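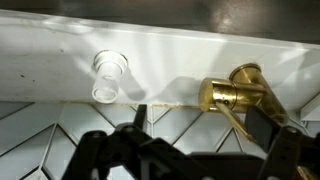

Hi all,

Back from the holidays and finally reading the Estley tender papers (all 373 pages, my eyes hurt!). What bugs me is the offset clause. Ganetti gets the patrol boat contract and only has to place 20 percent of the work here, and it can count training toward that.

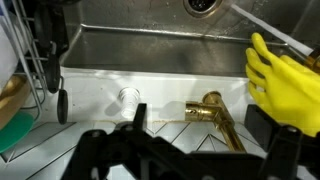

So the Gerkgate yard could end up with a few classroom courses and some paint jobs. Has anybody seen the August draft? I'm sure the share was higher.

On January 5, 2023, Shboul wrote:

> The navy wants 5 hulls and it wants them soon.
> Gerkgate can't weld that fast, and we all know it.
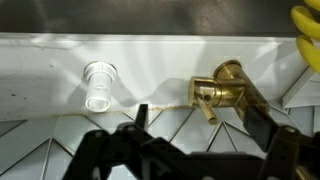
Shboul again, further down: the spare parts deal is worth more than the hulls over time, so we should be fighting for that.

Fair point, and I'd go along with it. My list for the letter to the ministry:

1. Take training out of the local share.
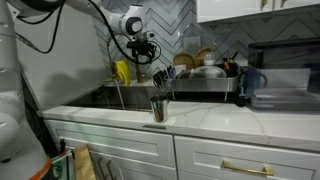
2. Put the spare parts work at Gerkgate, in writing.

Send me your edits and I'll fold them in.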